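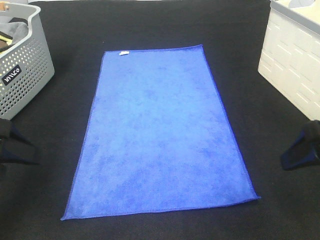
Blue microfibre towel opened out flat, with the tag at a far corner.

From: Lesus Household Services, Linen Office
To: Linen and Laundry list
Date: Jan 2, 2024
Subject: Re: Folding of the blue microfibre towels

Dear colleagues,

The Linen Office thanks the Pesis site for its message, which is quoted below for those who joined the list after September.

> We have received the new blue towels and would be grateful for
> guidance on folding. The morning shift folds them in thirds and
> the evening shift folds them in half and in half again. The two
> sorts do not stack well together, and the piles on the upper
> shelf at Pesis tend to lean. We should also like to know whether
> the tag is to be left on, and whether softener may be used.

Having consulted the Dewulf site, we can now confirm the following arrangements, which apply to all microfibre towels with immediate effect.

Each towel is to be laid out flat, one at a time, on a clean, dark surface, where lint is more easily noticed. The long sides should run away from the person folding, and the tag should be at the far left. Corners are to be drawn out by hand, as the hem is inclined to pull into a point.
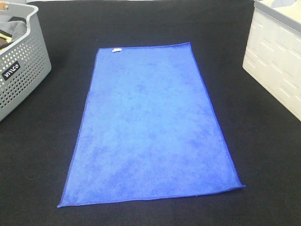 Once the towel is smooth, the far edge is brought down to meet the near edge, and the left side is then brought over to the right. The towel is turned so that the closed fold faces the front of the shelf. Folding in thirds is to be discontinued at both sites. Stacks should not exceed 30 towels - the upper shelf at Pesis is to be kept to half that height until it has been refitted.

Tags are to remain in place. Fabric softener is not to be used on microfibre at any time, and the blue towels should be washed apart from cotton items, which shed fibres onto the pile. Any towel with a loose hem should be set aside for the Linen Office and not returned to the basket.

A further delivery of 900 towels has been ordered through Turkosen and will be divided between the 2 sites. Shelf space should be cleared beforehand. Questions on the above may be sent to this list.

Yours faithfully,

The Linen Office
Lesus Household Services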